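Lemonade cups on a tray – show me how you set yours up!
Forum: Kitchen & Hosting

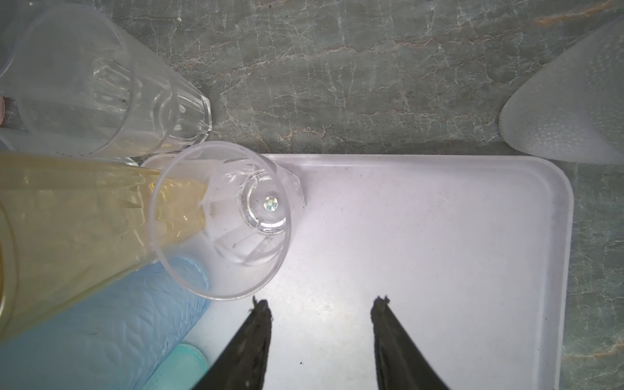 porchswing63
1/9/22
So I've gone completely tray crazy this summer and I need to talk to people who get it. I'm doing drinks for my sister's block party and I want everything to live on one white plastic tray on the marble: cups upside down, fluted ones because they look so much nicer with something yellow in them, and you just flip one and pour. I did a trial run with lemonade and I love it. Pale yellow against gray-green stone, so pretty!

Questions. Do you keep clear cups rim down or rim up? And does anybody line the tray with something, or leave it bare?

mintjar
Rim down, always. We host outside in August and the bugs find an open cup in a minute flat. I leave my tray bare and wipe it between rounds. Faceted plastic is the best thing I ever bought, it doesn't look cheap at all once it's full.

Condori_kitchen
Rim UP for me, sorry. A rim sitting on a tray picks up every crumb and speck that's on it, and then it goes in somebody's mouth. I stack mine and put a clean dish towel over the stack. Takes two seconds.

mintjar
But then you have a towel in the way every time someone wants a drink! And kids will drop it on the ground. Wipe the tray first and the rims are fine.

Condori_kitchen
Kids at my place have never touched the towel. We may have to agree to disagree on this one.

tallpour
I used to work events, biggest one was 300 people, and we did rim down on a rubber mat with holes in it. The mat lets air in so the cups don't fog up inside. You can cut one to fit a home tray with regular scissors. I got mine at Kelow, shelf liner aisle.

porchswing63
Oh the mat is such a good idea – I hadn't thought about fogging at all! Going to look tomorrow. Does it come in white?

tallpour
White and a kind of tan. Get the white.

lemonrind
Can we talk about the marble please? I have a lighter one and citrus left dull rings all over it. The tray is doing you a huge favor there. Keep the pouring over the tray and you'll be happy.

mintjar
Seconding lemonrind. Mine has a spot from a lime I left out overnight, and it's still there.

porchswing63
Noted, all pouring happens over the tray from now on. Getting a second one for the other end of the counter too, so people don't bunch up. Will report back on the mat!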